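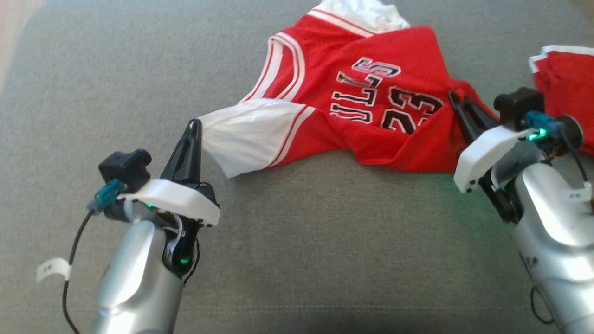

Informes de seguimiento

Acceso de las mujeres a los órganos de riego y a los lugares de reunión: segundo informe de avance
Programa de litigio y asistencia jurídica de Wuvari
Presentado a la Fundación Remby el 16 de febrero

El presente informe cubre el segundo periodo de la subvención y sigue el orden acordado en el convenio: situación de los procedimientos, asistencia a particulares, publicaciones, gasto y calendario. Los anexos se remiten por separado.

1. Situación de los procedimientos

El asunto principal sigue siendo el recurso contra los estatutos de la comunidad de regantes de Montecinos. El artículo impugnado reserva el voto en la junta general al «cabeza de casa» y, en la práctica, la comunidad solo ha inscrito como tales a hombres, incluso cuando la titular de la parcela es una mujer. La demanda sostiene que la norma es contraria al principio de igualdad y al derecho de asociación, y que una entidad que administra un bien público no puede acogerse a la costumbre para excluir a una parte de sus miembros.

En el periodo anterior el juzgado inadmitió la demanda por entender que se trataba de una cuestión interna de la comunidad. Apelamos. La sala estimó el recurso, revocó la inadmisión y devolvió las actuaciones para que se entre en el fondo. La resolución no se pronuncia sobre la validez del artículo, pero sí afirma que los acuerdos de la junta son revisables y que las demandantes tienen legitimación aunque no figuren en el padrón de votantes. Esto último era el punto que más nos preocupaba.

La comunidad ha contestado a la demanda con dos argumentos. El primero es que el artículo procede de unas ordenanzas antiguas y que nadie lo había discutido. El segundo es que las titulares pueden delegar el voto en un familiar varón y que, por tanto, no sufren perjuicio. Hemos aportado actas de las juntas de los últimos ejercicios en las que se deniega la palabra a propietarias presentes en la sala. La parte contraria ha impugnado la autenticidad de 2 de esas actas y hemos pedido el cotejo con el libro original.

La medida cautelar que solicitamos - permitir el voto provisional de las demandantes hasta que haya sentencia - fue denegada. El auto considera que el voto anticiparía el resultado del pleito. No lo hemos recurrido: el plazo era corto y la vista del fondo está próxima, de modo que preferimos dedicar las horas a la prueba.

El segundo asunto, relativo al uso del salón parroquial y civil de Flilix para reuniones de una asociación de mujeres, ha terminado por acuerdo. El reglamento de uso exigía la firma de un socio varón como responsable. El ayuntamiento, copropietario del local, ha retirado la exigencia y ha publicado el texto nuevo en su tablón. Pedimos que el acuerdo se homologara judicialmente para que sea ejecutable, y así se ha hecho. Cada parte paga sus costas.

2. Asistencia a particulares

Durante el periodo se abrieron 24 expedientes de consulta. La mayor parte se refiere a la inscripción en padrones de regantes y al reparto de turnos de agua tras una herencia. Otro grupo trata de cofradías y asociaciones culturales que impiden el acceso a determinados actos o dependencias. En 3 expedientes hemos remitido a las interesadas al turno de oficio, por tratarse de materias ajenas al programa.

La atención presencial en Montecinos se ha mantenido una tarde por semana. El local cedido no tiene un despacho cerrado y varias consultas hubo que aplazarlas o trasladarlas al teléfono por falta de reserva. Hemos pedido otra sala y la respuesta sigue pendiente.

Se mantiene el criterio de no iniciar un pleito sin requerimiento previo por escrito. En varios casos el requerimiento ha bastado para que la entidad corrigiera el padrón, aunque sin reconocer el derecho hacia el pasado.

3. Publicaciones y formación

La guía «Estatutos, padrones y voto» está maquetada y en segunda corrección. Incluye modelos de solicitud de inscripción, de impugnación de acuerdos y de petición de copia de actas. El capítulo sobre legitimación se ha reescrito para recoger la resolución de la sala, lo que ha retrasado la imprenta. La tirada prevista es de 2.000 ejemplares y habrá versión descargable.

La sesión para secretarios de comunidades de regantes se celebró con menos asistencia de la esperada. Coincidió con la limpieza de acequias, un error nuestro de calendario. Se repetirá en otra fecha, sin coste para la subvención.

4. Gasto

El gasto se ajusta al presupuesto salvo en dos partidas. Procuradores y copias certificadas supera lo previsto a causa de la apelación y del cotejo de actas. Desplazamientos queda por debajo. Solicitamos autorización para compensar una con otra, sin variar el total concedido. El detalle y los justificantes figuran en el anexo B.

5. Dificultades

Dos de las demandantes iniciales de Montecinos han desistido. Una ha vendido la parcela y la otra no ha dado motivo. El procedimiento continúa con las restantes y el desistimiento no afecta a la legitimación, según el informe interno que se acompaña. Conviene señalar que el asunto ha creado tensión en el municipio y que varias testigos han pedido no declarar.

6. Próximo periodo

La vista del fondo está señalada para mayo. Antes de esa fecha debemos presentar el dictamen sobre las ordenanzas antiguas, todavía en borrador, y cerrar la lista de testigos. La guía se enviará a imprenta una vez aprobadas las segundas pruebas. El siguiente informe se entregará después de la vista, con copia de la sentencia si para entonces se ha notificado.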